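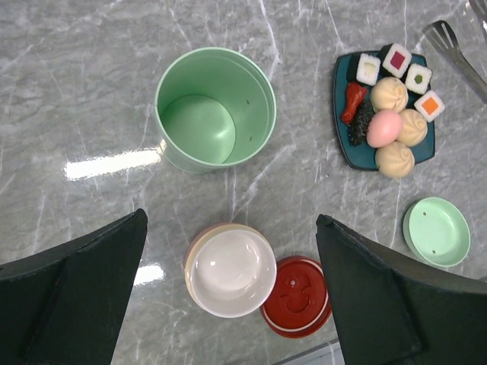 Shanthi Talukder

Speaker notes, 14 min slot, leave time for questions. March 2025

Start w/ the picture, don't read the title out. Wrist view, table before a clear-up run. Let them look for a few seconds.

Task in one line: "put the food in the bucket, stack the dishes." Sounds easy. Ask the room which part they think is hard. Most people say the stacking.

OK so what we did. We collect demos by hand, 290 of them, same toy kitchen set, layout shuffled every time. Usual way: train on all of it, every frame counts the same. Our way (Nerkitz, yes Walid picked the name): weight the frames by how much the next action depends on what the wrist view shows. Long reach through open space, low weight. Last bit before the fingers close, high weight.

Say slowly: same data, same network, only the weights change. People missed this in January and asked twice.

Point at the plate. Sushi rolls, buns, drumstick, a pink egg-shaped thing, all crowded together, a couple of rolls poking out past the edge. Bun in the middle is partly covered. From a camera high up that's one blob. From the wrist you can tell where one bun stops and the next begins, but only when you're close, and close is a small share of the frames. That's the whole argument for weighting. Don't rush it.

Then the black spiky one between the drumstick and the pink piece. I call it the sea cucumber. Baseline policy goes for it and closes on the drumstick instead. With weights, much less of this. Ebere has the clip, play it once, not looped.

Bowls. White on top, cream under, then just an edge of pink. Policy has to know a stack is already there. Baseline would try to start a new one next to it. Ours mostly adds to the stack. MOSTLY. Don't oversell, Berenice is in the second row.

Also mention glare, long white streak left of the bucket. Glossy bowl has highlights too. We never cleaned this up in training, no filtering, lights left how they are.

Results slide. Two conditions, 600 trials total, split even. Weighted wins on crowded plates, clear gap. On spread out layouts basicaly no difference. Say that out loud, do not skip. The gain is in clutter and nowhere else we looked.

How are the weights computed: small second model, guesses the next action with the wrist view blanked out. Where the guess is bad, wrist view matters, weight goes up. That's it. One slide, no equations, Meenakshi has the derivation in the backup slides if someone asks.

What doesnt work
- utensils. the slotted one by the plate, lying flat, dark gray. Fingers slide over the handle. Weights no help, it's a grasp problem
- anything hanging over the plate edge gets nudged before it gets picked
- we only tried one table top. gray marble pattern. Would like to try plain

Likely questions: why not just collect more demos (we did, see backup 2, curve goes flat on crowded plates). Does it transfer to other arms (don't know, say don't know).

Last slide, thanks to Walid, Ebere, Meenakshi, Berenice. Code is under Nerkitz, link on the slide, check link works before going up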